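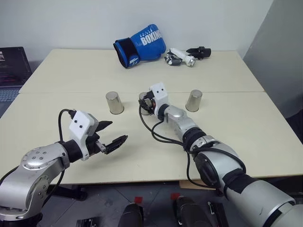

by Noel Quiambao, w/ edits from Lilibeth Sison
Last updated: Saturday, February 27, 2021

Getting Jollov to pick shiny cups without chasing reflections

Quick one. Assumes you have Broso running and both arms homed. If not, do that first, come back.

The problem: upside down metal cups. Smooth, reflective, narrower at the top. Depth on the sides is garbage, holes everywhere. Stock segmenter splits one cup into 2 blobs or drops it. Worse once the right gripper is on the middle cup, most of that cup is gone from the head view.

1. Fit the table first. Ours is cream with a thin seam across it. Seam can throw off the plane fit if you crop too tight, so crop wide, both sections. Set plane_iters to 300. More didn't help.

2. Ignore the sides of the cups. Use the flat base facing up plus the dark line at the lower rim, fit a cone between them. In the config:

fit_mode: cone
use_top: true
use_rim: true
side_depth: off

3. Set the workspace box. Back limit is 790 mm from the base frame. Anything past that gets thrown out before clustering. Otherwise you get the boxing glove and the spare robotic hand back by the wall as grasp candidates. The glove scored higher than a cup once, not kidding.

4. Mask the arms. Joint states into the Vadport node, it renders both arms and cuts them out. The cables are NOT in the model. Pad the mask at the wrists or the loops come thru as skinny objects.

5. Freeze the pose when a gripper goes in. Important one. Don't let the tracker update a cup thats mostly hidden:

freeze_on_occlusion: true
min_visible: 0.4

Unfreeze after the gripper backs out, takes 2 clean detections.

6. Planner. Give Chou one target at a time. Other arm holds with fingers open, low, clear of its cup. Both arms moving at once works in sim, haven't signed off on it for the real table.

If the cone fit comes out leaning, check head calibration before you touch weights. The October calibration file is bad, delete it.

Two-arm handoff is a seperate page. Bugs to Lilibeth, config questions to me.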